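Perix Community Help
Category: Planning and Purchasing

Budget request for a second tabletop arm: what belongs in the first-year figure?

Posted by Ankica Ionescu
2025-10-26

Our department operates one tabletop robotic arm for kitchen-item handling exercises. We have been invited to submit a request for a second workstation, and the request must be received before the purchasing office closes its books in December. The office has asked for a single first-year figure that includes everything needed to begin work, and it has advised us that supplementary requests will not be considered until the following cycle.

The arm itself has been quoted and is not in dispute. My difficulty concerns the remaining items. For the existing station, many small purchases were charged to a general supplies account, and the records do not separate them well. I have found one invoice for 982 dollars, marked "gripper and mounting," and another for 396 dollars that covers cables and fasteners. The tabletop objects do not appear anywhere.
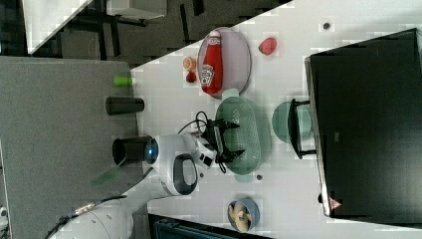
Existing station: arm and gripper at the colander, with tableware and food items on the white tabletop.

I would be grateful for guidance on three matters. Should the gripper be listed as part of the arm or as a separate line? Is it customary to budget for the objects being handled, or are these treated as consumables? Finally, the supplier, Plevura, offers an extended service plan at 900 dollars for the first year. Is such a plan normally accepted as an equipment cost?

The second station would be used for the same class of exercises, and we would prefer that the two be interchangeable as far as possible.

Posted by Bujar Bošković

I have prepared several requests of this type for a teaching laboratory and offer the following.

The gripper should be entered on its own line. It wears at a different rate from the arm and may be replaced or exchanged while the arm remains in service. If the gripper is hidden inside the arm price, a later replacement is difficult to justify. The mounting hardware may remain on the same line as the gripper, as on your earlier invoice. Please confirm with the supplier that the 982 dollar price is still valid, and obtain this in writing.

Cables should also be listed separately. Request one spare of each type that runs along the arm. These are subject to repeated bending, and a station can stand idle for a considerable period while a single cable is on order.

With regard to the objects, I recommend a written list attached to the request. Bowls, plates, a colander and similar articles are inexpensive, but if the two stations are to be interchangeable, the sets must match in size and color. Household goods are discontinued without notice. Our practice is to purchase both sets at the same time from one shop and to keep duplicates in a labeled box. Our most recent list had 22 entries and was approved as "instructional supplies" without comment.

The service plan depends on your institution. Ours classifies it as a recurring service, and it was returned to us when we placed it under equipment. I would telephone the purchasing office before submitting.

You have not mentioned the table. A second arm requires a stable surface, sufficient clearance on all sides and a suitable power outlet. If an electrician is needed, that cost may fall to the building budget, and the approval can take longer than the purchase.

Posted by mangubat_lab

We skipped the service plan and it was fine. Ask for a discount on the second arm, as we received one from Kidel when we ordered again. Also check shipping, it was not in our quote.

Posted by Ankica Ionescu

Thank you both. The quotation does exclude shipping, and I have asked Plevura for a revised version. The purchasing office has confirmed that the service plan must be entered as a recurring service. I will attach the object list as a separate page.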